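Print this page | E-mail this page

Pre-orders and back orders: frequently asked questions

Applies to phones and tablets ordered from the Bisht online store. Orders placed through the Trimville retail counter follow the counter's own terms.

When does my card get charged?

The card is authorized when the order is placed and charged when the parcel is handed to the carrier. An authorization may show as pending in your bank account. If it expires before the phone ships, we request a new one for the same amount. If the second request is declined, the order is held for 53 hours and then canceled.

What does "Allocated" mean on the order page?

A specific unit has been assigned to your order. Until then the status reads "Queued." Allocation runs at 4 a.m. and again at 2 p.m., in the order that payment authorizations were received. The time you added the phone to your cart has no effect.

Why did my shipping estimate change?

Estimates are based on the delivery schedule the warehouse holds for each model, color, and storage size. When a delivery is split or moved, every queued order for that version is recalculated. The estimate can move in either direction — you will get an e-mail only if it moves later.

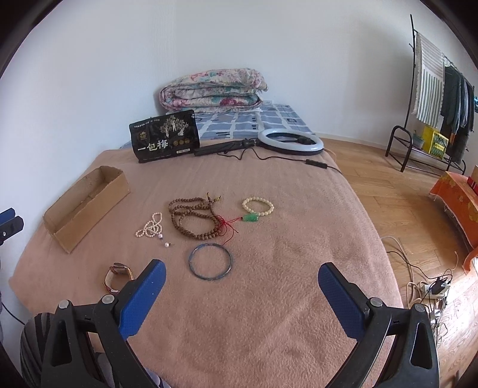

Can I change the color or storage size while I wait?

Yes, as long as the status is "Queued." A change counts as a new entry in the queue for the new version, and your earlier position is released. Changing the delivery address or the case does not affect your position.

Is there a limit per customer?

Two units of any model during the pre-order period. Orders sharing a payment card or a delivery address are counted together. Business accounts can apply for a higher limit by writing to Ramesh Pandey in account services.

The tracking number doesn't work. What should I do?

Tracking numbers are created when the label is printed, and the carrier's site may not recognize them until the first depot scan. If there is still no record the next evening, contact support and quote error 456 if the order page shows it.

Can I cancel?

Queued orders can be canceled from the order page. Allocated orders can be canceled by phone until the label is printed. After that, refuse the parcel or use the normal returns process.

Page maintained by Ilgın Bayram. Last revised in June.

Share (2) | Comments (0)

We use cookies to remember your cart and region. By continuing to use this site you accept our cookie policy.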